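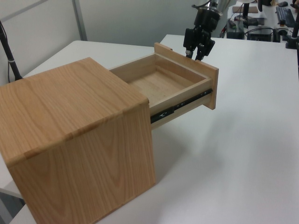

Drawer open, ball-bearing slide showing. Grain on the top is the wavy stuff.

gluepot_682
So the cube cabinet is together. Pale wood, one black slide per side, carcass from Brunow, slides from Korkex. It opens like a dream and closes like a car door in a movie about divorce. Full extension is great until you learn how much drawer that is. Do I add soft-close, or do I learn to be a gentler person?

mitered_regret
Soft-close. You will not become gentler. I've been on this board 18 years and have seen no evidence of it in anyone.

plane_jane_ish
Disagree. Soft-close on a box that small fights you on the pull, and then the whole cabinet scoots across the table. Stick felt dots behind the drawer front and spend the money on lunch.

gluepot_682
It does scoot a little. White tabletop, very smooth, which I picked because it looked clean and did not think about again. The grain on the box is nice next to it, at least.
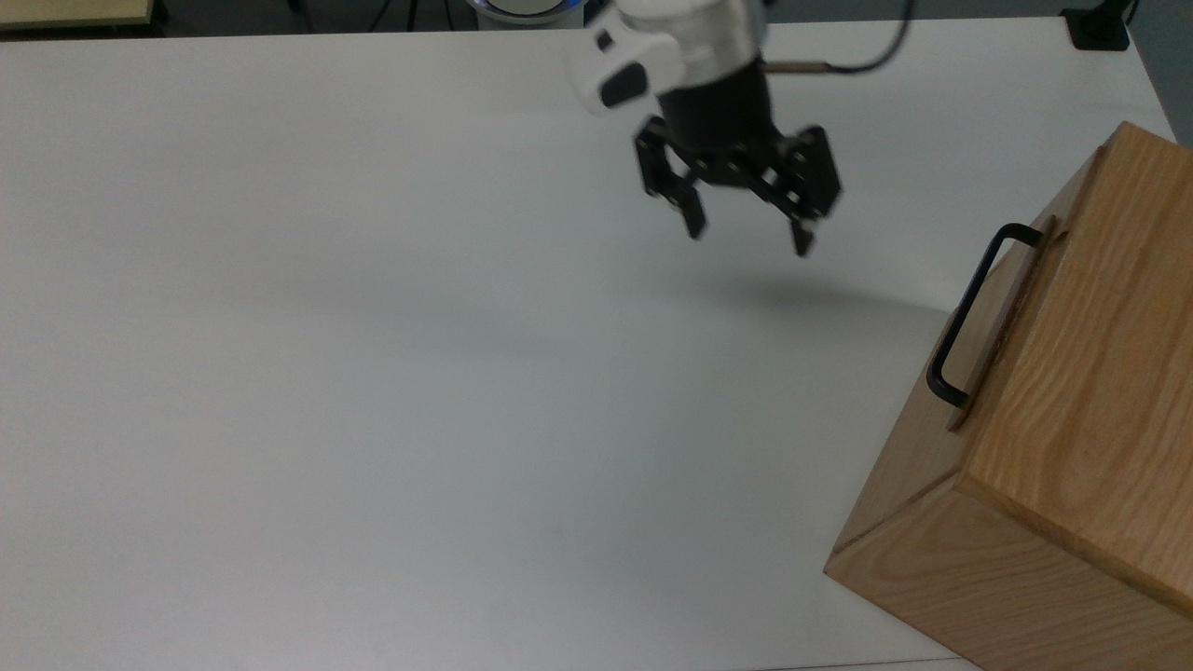

mitered_regret
Rubber feet, then. Four of them, screwed on. The stick-on kind walk off by April and leave you a little black smear to remember them by.

plane_jane_ish
Screwed feet into end grain? Enjoy that.

mitered_regret
Pilot hole. I'm not an animal.

gluepot_682
Feet ordered. Conceição had a bag of 100, so if anybody needs 96 rubber feet, speak up. Next fight: the handle. I've got a plain black metal one from Pulline, bent like an L, and my household has reviewed it as "a tent peg."

plane_jane_ish
Your household is right. Put a round knob on it.

dovetail_dad_400
I like a bent bar. A knob on a plain front looks like a nose.

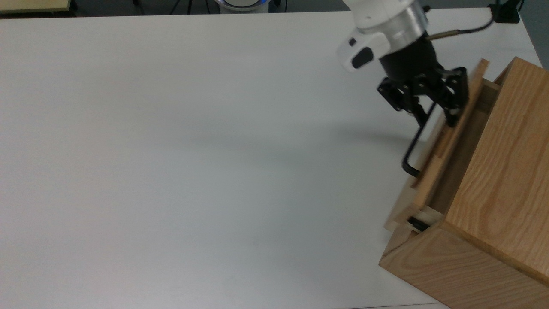
lurker_no_more
Can you swap the handle later without the old screw holes showing?

dovetail_dad_400
Only if the new one covers them. Otherwise glue in a sliver of matching wood, sand it flush, and try to get the grain going the same way.

plane_jane_ish
Or put the knob on first and skip all that.

gluepot_682
Tent peg stays. Felt dots tonight, feet when they show up.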